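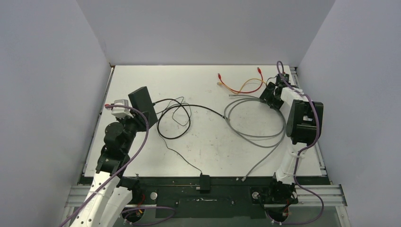 Workshop > Notebook > Network bench > Cable sort

Wednesday, 14:15. Bench B, Prikville.

Continued with the leads for the Rokness rack. Working order unchanged: power first, then grey, then coloured.

Adapter: black, rectangular, thick black cable. Output rating still to be read off and checked against the switch before anything is powered. Label both ends. No cable ties on the thin leads, use hook and loop.

Grey cable: rewind to a 21 cm coil and bag. Loose coils take up too much of the table and catch on the other leads. Inspect the pale connector before bagging.

Patching: red goes in first, purple after. Plug to be pushed until the latch clicks, then a light pull on the boot. If it moves, remake the end.

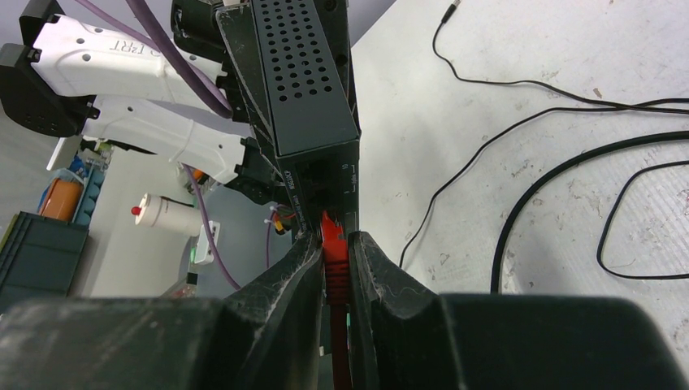 Red patch lead at the switch port. Marking on the front edge reads RG-S1CP.

Port map is on sheet 11 of the Pallico folder. Lizelle Mabaso has the newer copy; mine still lists the old uplink.

To do:
- blow dust off the switch casing
- wipe down tabletop, smudges and specks in the middle
- order 15 more labels from Baloyi

Link test not started.

2 comments

L. Mabaso: Sheet 11 replaced in the folder. Uplink is on the second line now.

bench_b: Can the grey one go back in the long drawer? Short drawer is full.

Shares: 1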